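Home | Kitchen | Laundry | Workshop | Cables and Power | Garden | Ask Us

Keeping cables tidy at home and in the workshop

Posted in October by the Ballthorpe Household Notes desk

Most cable muddles start behind the television or under a desk. One lead gets added, then another, and after a year it takes half an afternoon to move a lamp. The tips below were collected from readers in Ballthorpe and Pratside, and we have tried most of them in our own house and shed.

Start by unplugging

Switch everything off at the wall and pull every plug. It is tempting to sort the leads while they are live, but you will end up tugging the wrong one. Lay the whole lot on the floor and put aside anything you can't match to a machine. Keep those in a shoebox for 6 months, then take them to the recycling point. Old chargers should not go in the household bin.

Wipe the leads while they are out. A cloth wrung out in warm water with a drop of washing-up liquid will take off dust and kitchen grease. Keep the cloth away from the plugs themselves and dry each lead before it goes back.

Labels

Freezer labels work, but they curl. Masking tape folded over the lead like a small flag lasts longer, and you can write on both sides. Put one label near the plug and a second at the other end. Use plain words such as "kettle" or "desk lamp". A code is no good if you have lost the key to it.

If you have trouble with small writing, use coloured tape and keep a list inside the cupboard door.

Ties and clips

Plastic zip ties are cheap but have to be cut off whenever something changes, and it is easy to nick the lead. Hook-and-loop strip is better. Buy it on a roll and cut it to length — 30 cm will go twice round a thick bundle. Leave the tie slack enough to slide a finger under.

Bread bag clips will hold a thin phone lead for a while. Bulldog clips on the edge of a desk are stronger, with the lead run through the wire handles.

Stick-on clips need a clean surface. Wipe the wall or skirting, let it dry, press the clip on and leave it overnight before hanging anything from it. They do not hold on fresh paint.

Coiling long leads

Don't wind a lead round your elbow. It puts a twist in and the lead will kink. Make loops the size of a dinner plate, turning the lead a little between finger and thumb with each one so that it lies flat.

An extension reel must be fully unwound before you run a heater or anything else heavy from it. A wound reel can overheat. Never plug one extension into another.

In the workshop

Keep leads off the floor, especially near a saw or a sander. A row of cup hooks along the underside of a shelf will carry them to the back of the bench. Sawdust gets into everything, so fit blanking covers to sockets you seldom use and brush out the rest with the power off.

Hang each tool's lead with the tool. We lost a battery charger for most of a winter by putting it "somewhere safe".

Network leads

If you have a router and a few boxes in one cupboard, give them space and leave the door ajar or drill vent holes. Run the network leads down one side and the power leads down the other. Leave a bit of spare length at each end, and avoid sharp bends. When you unplug a network lead, press the small catch first — it snaps off if forced. A reader in Pratside fixes her spare leads to a trouser hanger, which takes up very little room.

An open rack is more than most houses need, but the same habits apply. 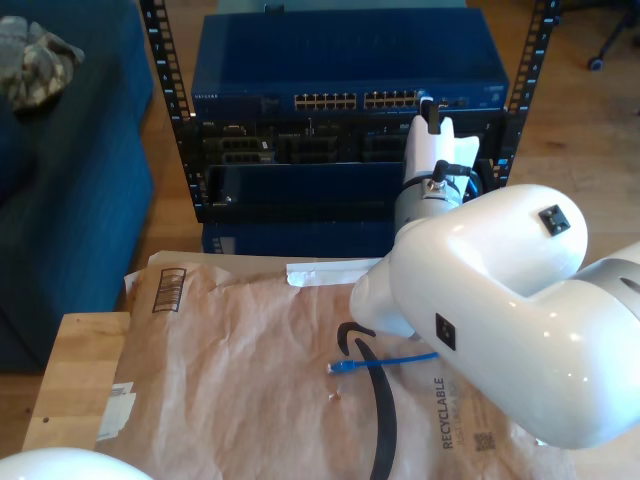 A network switch in an open-frame rack.

Contact the desk | Copyright Ballthorpe Household Notes | Back to top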